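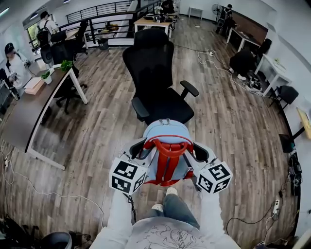 Florêncio Azevedo has asked whether a bag ought to be allowed on a chair at all, given that the floor is free and the chairs are wanted by those working at the desks. The point was put to me at 9.20 and is entered first, as it bears on everything below. My own view is that a bag may rest on a seat while it is being emptied or filled, and should then go elsewhere.

Workshop notebook: Bags and Carrying / April

Purpose of entry: to record the present state of the work on day bags for the Wimdale study, and to settle the wording of the handling notes before they pass to Ulises Giraldo.

Bags under consideration. The light blue bag with the red straps remains the reference item. Its colouring is of practical use, as the straps can be told from the body at a glance and instructions may simply say "red" and "blue". The Okano bag is to be kept as the second item. The Bautista bag has been withdrawn until its seam is repaired.

Weights. The Okano bag was weighed empty this morning at 841 g on the bench scale. The standard load stays at 600 g of folded cloth, made up in one bundle. Paper was tried last month and is not to be used again; it slides to the bottom and the bag leans.

Handling notes, revised wording:

The bag is to be taken by both sides of the body and kept upright. Straps are left hanging. Do not gather them up first, and do not lift by one strap.

Before the bag is set down on a seat, the chair should be turned to face the person carrying it. The office chairs swivel, and a bag placed against one armrest will turn the seat with it. Placing it well back, against the backrest, is preferred.

The zip is opened only after the bag has been set down.

Straps caught under the base: lift again and repeat. This is to be logged as a repeat and not as a fresh placing. Earlier sheets are inconsistent on the matter, and I have marked the doubtful lines in pencil.

Number of placings. Twenty per bag had been agreed. Ulises has proposed 100 for the reference bag alone. I have no objection in principle, but the Brateo sheets have room for only 20 lines and would need to be reprinted.

Outstanding: seam on the Bautista bag; reply to Florêncio regarding hooks beneath the long desk; clean cloth for the second bundle.

16.40. Hooks agreed, subject to the desk frame taking them. Zip wording still to be checked against the Okano, which has two pulls.

Workshop Notebooks | Contact the workshop office | Back to top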